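Rochelle Cosgrove laced her skates at 8 on Monday, alone on the Grostow bench. Tryouts for the Drilisach relay were that night, and she had pulled a muscle in February.

Coach Treloar came down the steps with his clipboard. 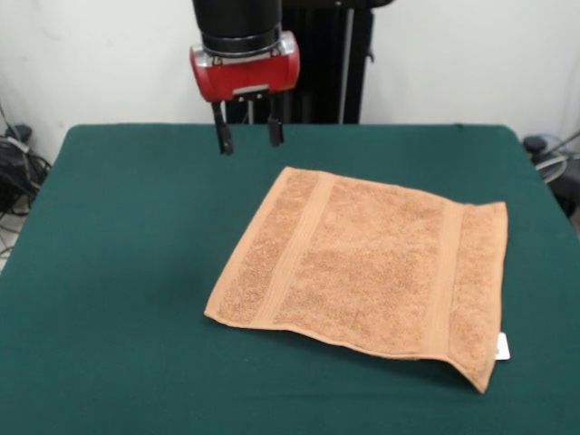 "How many laps have you done since then?"

"Roughly 371, most of them slow."

He wrote it down – he wrote everything down – and sent her out for 19 more. Her leg held until the last turn. She finished anyway, then sat and waited for the others.

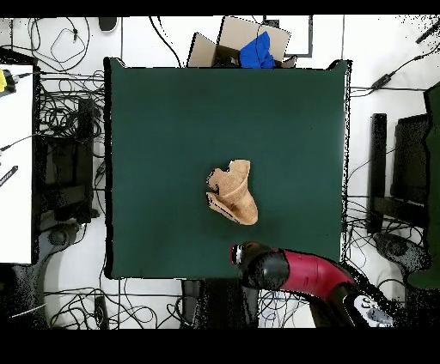
A tan cloth on the green mat, with the box behind it.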